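Comparing two sets of fingers for hand-held grippers
Friday, March 20, 2026

I have been meaning to write up the finger comparison since December, when Bethel Gebretsadik sent me her table of failed grasps and asked whether the fault lay in the fingers or in the people using them. Her table covered rigid objects only. Mine covers clothing, and it disagrees with hers in a few places.

The two designs are the Toswood and the Fistadow. Both are printed, both are slotted, and both fit the same carrier. The Toswood finger has a thin wall behind the contact face and bends early. The Fistadow finger has a thicker root and bends late. I drew neither of them. Yabsira Mamo did the Fistadow drawings and has already heard most of what follows.

For clothing I used tops and other soft garments, with three tasks: lift one layer from a stack, carry a folded piece without letting it open, and straighten a bunched piece by pulling at an edge. The log holds 1,335 grasps after removing those where the trigger was released by mistake. I marked each one as clean, double (two layers taken instead of one) or missed.
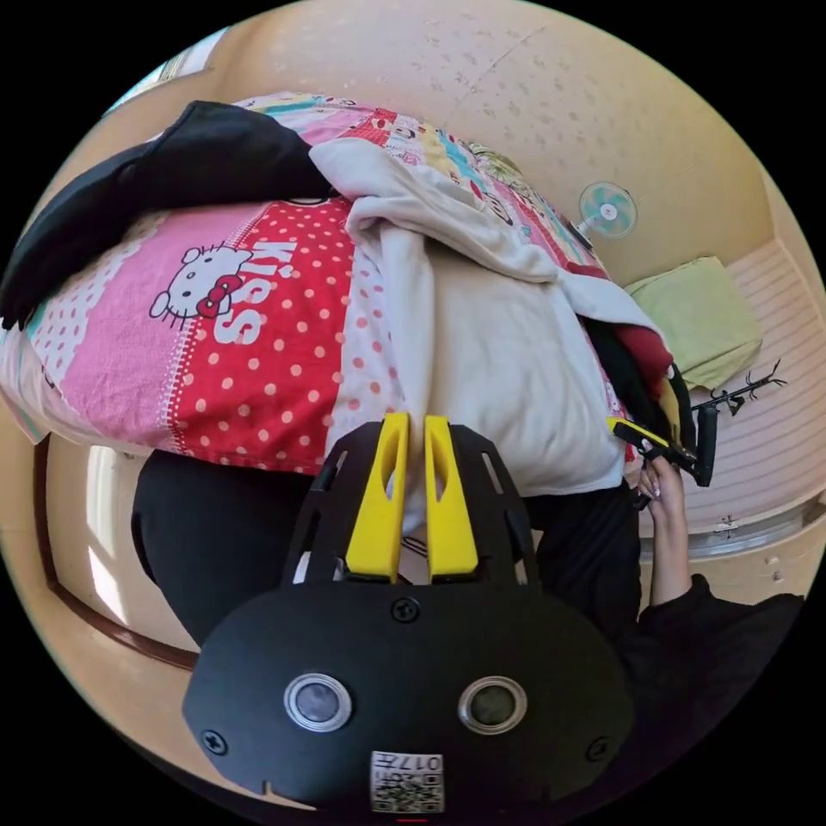
Finger stiffness matters less on thick soft fabric than I had assumed. A hooded sweatshirt bunched up on a quilt, like the white one in front of the yellow fingertips, gives either design plenty to close on, and the miss rates were too close to separate. The difficulty with such a garment is choosing where to close. If the tips press straight down into it, the fabric moves away from them and forms a ridge on either side. Closing on one of those ridges works with either finger. Closing between them takes a shallow pinch that slips during the lift. Operators found this out for themselves within a few minutes, and I stopped giving instructions about it.

Thin fabric is where the designs part. The Toswood tips meet early and then roll against each other, so a single layer is drawn up between them. The Fistadow tips meet square and hold whatever is there. On a single thin layer lying flat, the Toswood gave more clean grasps. On the edge of a folded piece it gave more doubles, as the same rolling action draws in the next layer as well. I would not call either better without knowing the task.

Trigger travel confuses this comparison. The Toswood needs a longer pull to reach the same holding force, and after 30 minutes people pull less far without noticing. I first took the drop in clean grasps late in a session for wear in the fingers. Swapping in a fresh pair made no difference. A rest did. All sessions after that were capped, and the earlier late-session grasps are flagged in the log but not removed.

Stacks were the slowest task and the one I would repeat first. The approach angle has to be low enough for one finger to pass under the layer, and a soft surface underneath helps because it gives way. On a hard table the lower finger catches on the layer it is meant to slide beneath. I set out to test the angle in fixed steps and gave up, as no one can hold an angle by hand while watching a fabric edge. The recorded trajectories will have to do for that.
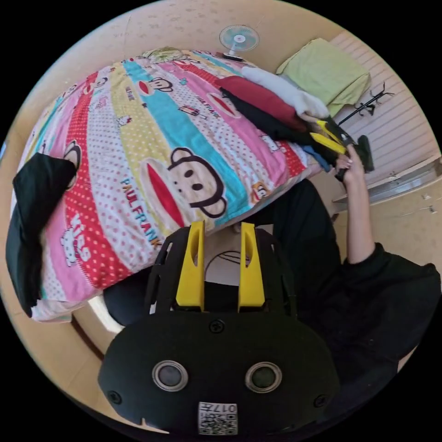

Working at the lower end of a clothes pile, with the black and blue garments nearest the fingers.

On the recording side, I used Negussie for playback and Skomdale for marking the start and end of each grasp. Negussie handles the wide lens well enough once the calibration is loaded, though it forgets the file when a session is reopened. Skomdale marks closure from finger width, which is fine for the Fistadow and poor for the Toswood. The Toswood tips go on bending after contact, so the width keeps changing and the marker comes late. I corrected some 7 per cent of the marks by hand. Anyone comparing grasp times from the raw marks will conclude that the Toswood is slower than it is.

Dark fabric also needs a note. Where one dark layer lies on another, the boundary can be hard to find in playback, and I could not always tell a clean grasp from a double until the piece was well clear of the stack. Those were scored from the later part of the clip. Where that did not settle it, they went down as double, which counts against both designs equally.

For the next round I will keep the Fistadow fingers for folded pieces and fit the Toswood for single layers, with the trigger stop moved in by 2 mm on the Toswood carrier to shorten the pull. Yabsira has suggested a Fistadow root with a Toswood tip. The drawing exists, but the first print split along the slot when I fitted it, so there are no numbers for it yet. Bethel is repeating her rigid set with the session cap in place, and I will add her results to the table when they arrive.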